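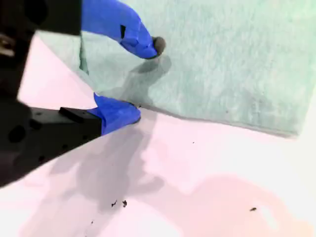 We use cookies to improve your reading experience. By continuing you accept our cookie policy.

The gauge at Wanwood read 1346 millimetres at six in the morning. Csaba Pap wrote the figure in the book, initialled it, and checked the one above. It was also 1346. So was the one above that.

A river in September does not hold level for three readings. He tapped the housing. He opened the stilling well, lowered the tape and got 1346 by hand.

The procedure allowed for a stuck float. It did not allow for a stuck river. He telephoned Mac Carthaigh at the district office, who asked whether the inlet was clear.

"It's clear."

"Is there flow?"

Csaba looked at the water. A stick went past at walking pace. "There's flow."

"Then log it and read again at noon."

At noon the level was 1346. He drove upstream to Rurar, where the second gauge stood on a concrete apron below the bridge. Its datum was different, and its reading should have been different too. He wiped the glass with his sleeve. 1346.

He sat in the truck with the book on his knee. Rain began, light at first, then heavy enough to colour the road. He let it fall for almost 2 hours. The gutters filled and ran over the bank into the river.

He went down and read the gauge. He wrote the figure and initialled it. In the remarks column, which had been blank since his father kept the book, he wrote: Instrument in good order. Then he took off his boots and stepped in to see how deep it was.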